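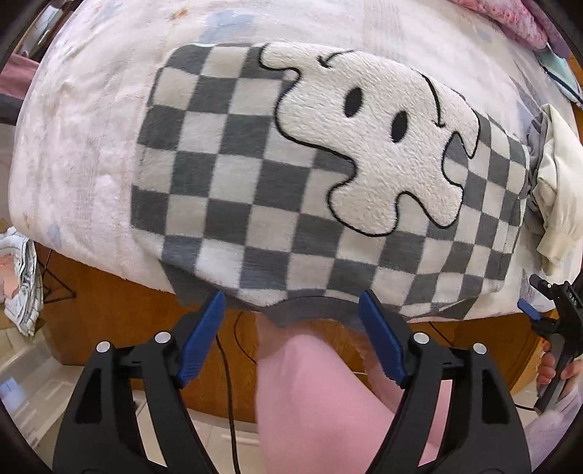
One reader wrote in to say that Lobo's singer and bass player have plainly been married since the winter, that everyone at the Lurerum show could see the ring, and that we should stop calling it a rumour. We had several messages along the same lines after last month's item, and a few that took the opposite view, so it gets a longer piece this time.

The story began with Bruvis, the weekly magazine, which ran a cover in February saying the pair had married in secret at a hotel in Lurerum. It quoted a source close to the band. It said 12 guests were present and that phones were collected at the door. There was no photograph of the wedding, only an old picture from an awards night with a circle drawn round the bass player's left hand.

The band's office put out a short statement the same evening. It said the two members "are happy and ask for their privacy" and gave the dates of the spring tour. It did not say they were married and it did not say they weren't. Bruvis took this as confirmation and printed it as such the following week. Most of the gossip sites copied that second article, and by then the word "reportedly" had been dropped from nearly all of them.

We asked the hotel. It does not comment on guests or private functions, which is what hotels always say. We also asked Bruvis whether it stood by the number of guests, as the second article gave a different account of who was in the room. It had not replied by the time this went out.

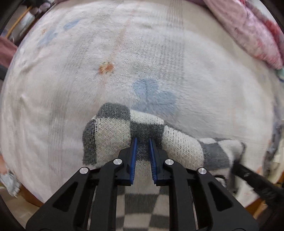

Grey and off-white checks on a pale blanket.

On the ring, there is less to it than the messages suggest. The bass player has worn a plain band on that hand on and off for years. It is there on the sleeve of the first album and in the video for the second single, which was made before the two of them were seen together at all. At the Lurerum show it was on again. The singer wore gloves for most of the set and nothing on either hand in the encore.

Then there is Flutia. The singer has been a judge on the Saturday-night talent programme for two series, and in the last episode before the break the host made a joke about her "new surname". She laughed and changed the subject. The clip went round very quickly and some sites ran it as an admission. Watched in full, the joke follows a long bit about contestants who pick stage names, and the host says much the same thing to the judge beside her a moment later. The shorter clip leaves that out.

The other claim doing the rounds is that the band is about to split because of all this. Bruvis has hinted at it more than once, with talk of a cold atmosphere backstage and separate cars to the airport. The cars part is true in so far as two cars were seen. The drummer travels with his family on tour and has done since the baby, and there are only so many seats. The band have added a further night at the Lurerum hall, which holds 1000, and returned 100 tickets were put on sale last week and went the same morning. 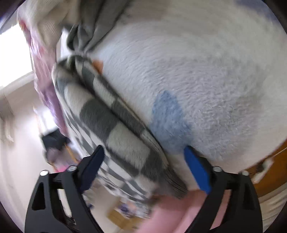

Folded checks, grey and white.

A few readers asked why we cover it at all if we think so little of the evidence. It's a fair question. The pair are public about their work and have talked about their relationship in interviews when they wanted to, so whether they are together is no secret. A wedding is a matter for them to announce. What we can do is say which parts have been confirmed, and at the moment that is the tour dates, the statement and the ring, which may be any ring.

The singer's mother was also said to be upset at being left out of the ceremony. That line came from a forum post and was picked up by Bruvis with "friends fear" in front of it. We have found nothing to support it. She was at the Lurerum show, in the seats to the left of the sound desk, and stayed until the end.

Two corrections to last month's item. We said the awards night picture was taken in the autumn, and it was from the year before. We also said the bass player had left Flutia's guest list at short notice. He was never on it, and the name we had seen belonged to somebody from another band.

Flutia comes back after the break with the same judges. The singer is expected to be asked about the story in the first programme, and the producers have said the interview will be live. Anything she says will be in the next newsletter. Messages about the split, the ring or the cars can go to the usual address, and please tell us where you read it.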